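Speaker notes: Keeping Your Own Keys Without Losing Your Mind
Silorance evening meetup, June
Talk runs 30 minutes, questions after

Good evening, everybody, and thank you so much for coming out. I'm Bilal Haddadin, I've been looking after other people's wallets and backups for longer than I care to admit, and tonight I'd like to talk about recovery phrases, old computers, and what your family would do if you were stuck in a hospital bed for a month.

(Let people settle. Water. Check the mic at the back.) 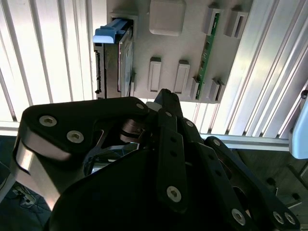
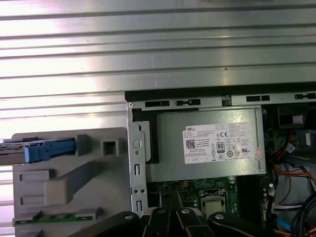 A hard drive in its slot, and an opened desktop computer.

First, a show of hands, and please don't be shy. Who has some crypto sitting on an exchange right now? And who has some in a wallet where they hold the keys themselves? Lovely. Keep your hand up if you've tested your backup in the past year. (Wait. Most hands will drop. Be kind about it, mine would have dropped too a few years back.)

So let me tell you about my first wallet. I was living in Grerkham in a little apartment over a bakery, and I put a bit of bitcoin on a desktop machine because a friend at work talked me into it. Then I moved, and the machine went into a closet, and I more or less forgot it existed. When I finally went looking, I found the computer quickly enough, but the password was another matter entirely. I tried my usual ones, and then my usual ones with an exclamation mark, and then I made a spreadsheet. It took 50 evenings of guessing, with a pot of tea each time, and what was in there came to $755. I was thrilled! I was also a little ashamed, and that was when I started taking this seriously.

(Pause here, people usually laugh at the spreadsheet.)

Now, the basics, and forgive me if you know this already. Your coins aren't stored inside your wallet in the way cash sits in a purse. The ledger is out there on the network, and what you hold is the key that lets you move things. Your recovery phrase is a way of writing down that key in ordinary words. Anybody who has the phrase can move the money. That cuts both ways, and I'd like you to keep it in mind for the next few minutes.

Where to write it. Paper is fine to begin with, in pen, in clear handwriting. Metal plates are better for fire and floods. Please don't take a photo of it with your phone, and please don't email it to yourself, even in a draft, even with a clever subject line. I've seen all the clever subject lines.

How many copies. I like two, in two different buildings. A sister's house, a safe deposit box, wherever you'd be comfortable leaving your passport. If you use an added passphrase on top, keep that separate from the words, and write down somewhere that it exists.

(Slide with the two houses. Don't rush this one, people like to copy it down.)

Testing it. This is the part I nag my own relatives about. Take a spare device, restore from the written words, and check that the addresses match. Do this with a small amount before you send anything you'd be sorry to lose. Then wipe the spare device properly. At Moussa, our little study group, we do it together once a year and somebody brings cake. Last time one of our members found she'd written "where" for "there," and she was so glad to catch it with only $30 at stake.

Old computers. Before you give one away or take it to recycling, look for wallet files. Search every drive, including the ones you think are blank, and work from a copy if you find something. If you get stuck, go slowly about who you ask for help. A stranger who messages you first offering to recover lost coins is after your money, and I'd say that about every single one of them.

Family. Write a letter. It shouldn't contain the phrase, just what you have in general terms, where the backups are kept, and a person they can trust to sit beside them while they do it. My own letter is a page and a half and my wife has corrected my spelling.

(If time is short, skip straight to the handout.)

The handout is called Plernness, don't ask, my nephew named it, and it's a checklist with space for your own notes. Copies are by the door. Please fill it in at home and leave the phrase itself off it.

Right, questions. Bilal, repeat each one into the mic before answering, and finish by 8:30 so they can lock up.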